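**Steltik or Cokovon fingers for opening appliance doors?**

**wiltgate_bench**, 12 September 2024

Hi all! We're a small lab picking fingers for a two-armed setup that does laundry chores, and I've gone back and forth on this far too long. The Steltik fingers are long and tapered, the Cokovon ones are short with a rubber pad. The washer door is what worries me – a tapered tip gets behind the rim nicely, but I'm afraid it will skate off once the door starts to swing. 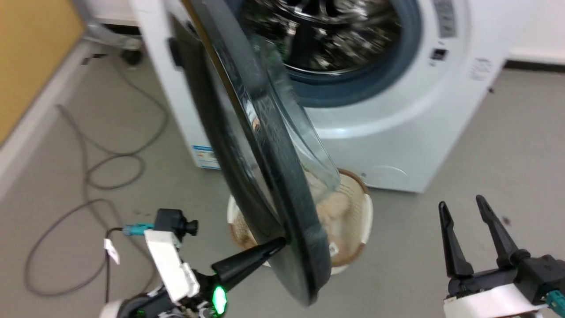
The budget covers 2 pairs, so I'd love to hear from anyone who has run either kind for nearly 1000 cycles. Does the wrist camera help you at all once the finger is up against the rim?

**deg_arms**

We had both on our Değirmenci arms. Keep the tapered ones for doors, and push with the side of the finger once there's a gap, so the tip isn't taking all the load. We also dropped the closing speed by 15 percent and the slipping mostly went away. The pads were lovely on towels (really lovely!) but too fat for our door handle. As for the wrist camera, we use it for the approach and then go by the head view.

**orbit256**

cokovon. pads are cheap to replace. never tried a washer though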